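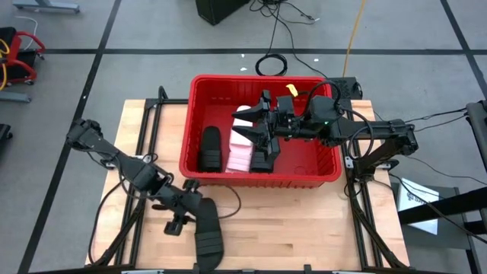 Budget for a two-arm sorting table: what did I forget?

Efraín Quispe
Member, Nurneck group

Good morning to all. I work for a small association in Nurneck which receives shoes and household goods and sorts them before they go out again. We want to prepare a request for money in September, and I must write the equipment list. The plan is one table with two small robot arms, which take things from a bin and put them in order on the table, and also the other way.

I have a price for the arms from Wostel, and it is 3,457 for the pair with the power supplies. My fear is everything that is not the arms. When I read the reports of other groups, the second half of the money always went to things that were not in the first list.

So I ask three things. How much should I keep for the table, the cables and the fixing? Is it wise to buy two arms from the beginning, or one now and one next year? And must I pay for special fingers, or are the ones in the package enough? English is not my first language, so please excuse the mistakes.

Ans Meijer

Welcome, Efraín. I made this kind of list two times, and the first one was wrong.

For the part that is not the arms, keep around 30 per cent on top of the price of the arms. In my list this covered the table top, the profile for the frame, the clamps, longer cables and one spare motor. The spare motor you will think you can leave out. Please do not leave it out. We waited 13 working days for one, and in this time we had a very expensive table.
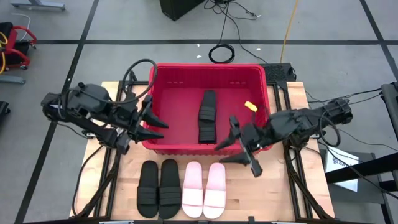

The second arm is where I would not save, if your goods come in pairs. One arm can pick up a shoe, but you will soon want to turn it, or to hold the bin still while the other side works. Plan the reach for the goods on the table as well as for the bin. Two pairs of slides side by side in front of a red crate, with two more slides inside it, already use a good part of the width, and both arms must come to the crate from their own side. Draw your biggest bin and your longest shoe on paper at full size before you order the table top. I did this on the kitchen floor and made the table wider after it.

For the fingers, start with what comes in the package. Narrow pointed fingers go well into a full bin, and for a strap they are good enough. For soft things like sponges I would ask the seller for a trial — some sellers lend a second set for the price of the post. Put a small line for fingers in the budget in any case, as they are a part that wears.

Two lines which people forget: a fixed way for the cables, so that the arm does not pull them, and the working hours of the person who sets it up. In my first request I wrote zero hours.

Reece Gosling

just get one arm and see. you can always add the other. we bought ours from Londoño and it came with a table so no idea about the rest

Efraín Quispe

Many thanks to both. Ans, I have put the spare motor back in the list and added a line for the hours. Reece, does the table from Londoño have a fixed height? Our people work standing and also sitting.

Eliécer Nina

Small addition to what Ans wrote. Ask Wostel if the price includes the tax and the delivery. Ours did not include them, and our money was already approved, so we had to take the difference from the line for bins. Ask also how long the price is valid. If you send the request in September and the answer comes in winter, the price can be a different one — write to them for a new offer with a longer date, they are used to this.

About one arm or two: if you really must divide, buy the full table and frame now and leave the place for the second arm free. Changing the frame later costs more than the wood.

Related
Which bin size for mixed shoes?
Wostel or Prusside for a first arm
Spare parts list for small arms, shared file
How to write working hours in an equipment request
Table height when people sit and stand

Contact | Rules of the site | © Members of the help site | Back to top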